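Athlete Support Programme: progress report to the Nolte Fund, April

Enrolment stands at 26 students, of whom 13 combine a place in the first team with a full course load. Two have withdrawn, one through a transfer to Vulton and one with a knee injury. Logged tutoring now totals 1,847 minutes, spread over the away fixtures and the Tuesday evening block.

Pass rates in the winter modules held up. The weak point remains statistics, where resits are still open and the marks will go into the next report.
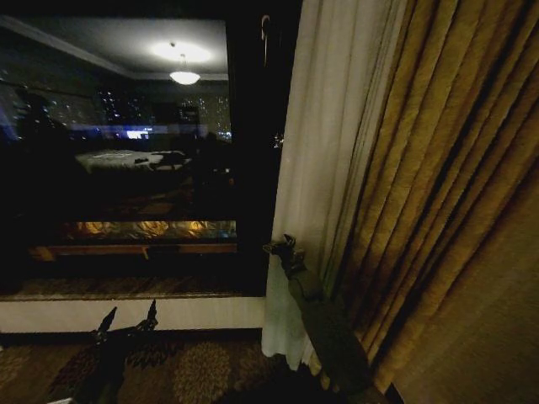
City lights through the window, with the ceiling lamp reflected in the glass.

Friederike Engelhardt has redrawn the training timetable so that gym sessions no longer clash with laboratory hours. Ottavio Rinaldi is testing the Aneo attendance software with the rowing squad – import from the old spreadsheets is slower than planned.

Spending is within budget. The travel line is underspent after the Prakurora tournament was moved to the autumn, and we ask to carry that sum forward.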